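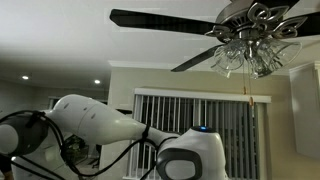

The white arm under the ceiling fan at the Rotgate open house, blue light glowing.

Rotgate Robot Open House: Your Questions

We run our open house at Rotgate twice a year, and every time our inbox fills up with good questions. Raquel Cardoso has gathered up the ones that come round most often, and Declan Horrocks has filled in the technical bits. Page last updated Sunday, December 31, 2023.

What is the open house?
An afternoon when you can come and watch a robot arm doing household jobs in a real domestic setting. We talk you through what it is trying to do, you watch it try, and then you get to ask us anything you like. Some people stay for one run, some stay until we put the kettle away!

Why a house and not a lab?
Because homes are wonderfully awkward. There are corners, cupboards, door frames and light coming from all directions, and no two kitchens keep the cutlery in the same place. Declan spent years on the packing lines at Merkstead, where every part arrived the same way up, and he says one afternoon at Rotgate gives him more to think about than a month of that did.

Where is it, and how do I get there?
Rotgate is at the top end of Daston, a short walk from the stop where the 19 bus turns round. Parking on the lane is tight, so please use the field by the Shokri building if you are driving. Follow the paper arrows from the gate.

What will I see the robot do?
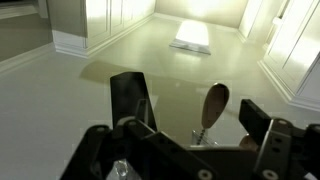

Our favourite run is the utensil pick, and it is far more gripping than it sounds (sorry). The arm has to line up on one item, get its fingers either side of it and close without knocking anything else. Visitors always ask what the robot can see while this is going on, so we put the view from the wrist camera up on a big screen. With the two black fingers spread wide and the brown oval spoon head between them, you get a real feel for how small the margins are. A thin twisted rod right below the spoon head is the sort of shape Declan loves to talk about, so ask him. We also do cupboard doors and a bit of table laying, depending on how the day goes.

Does it ever get it wrong?
Oh yes, often! A run can stop short, or the fingers can come down in slightly the wrong spot. We leave the misses in, and we keep a log of them all. At the September open house the log reached 2657 attempts, good and bad together, and Raquel will happily show you the pages.

How close can I stand?
There is tape on the floor and we ask everyone to stay behind it while the arm is moving. Between runs you can come forward for a proper look at the joints and the cabling. Please don't touch the cables, even the ones that hang low.

Can I drive it myself?
Yes, if you are 12 or over. We do short turns at the controls, 3 minutes each, with one of us beside you the whole time. Sign up on the sheet by the door when you arrive. It takes a moment to get used to - most people move far too fast to begin with, then go very quiet and concentrate.

Is it suitable for younger children?
Very much so. Under-12s need an adult with them. The arm isn't loud, but it can start moving suddenly, so tell us if your child would like a warning before each run.

Do I need to book?
Please do. We had 255 visitors last time and the rooms are not large, so we now give out arrival slots. Booking is free. If your plans change, drop us a line so we can offer the slot to somebody else.

Can I take photos?
Yes, and we'd love to see them. No flash while a run is going on, please, as it upsets the camera at the wrist.

Can you bring the robot to our school?
The arm stays at Rotgate, but school groups are welcome on weekday mornings in term time. Write to Raquel with your group size and a couple of dates that would suit you.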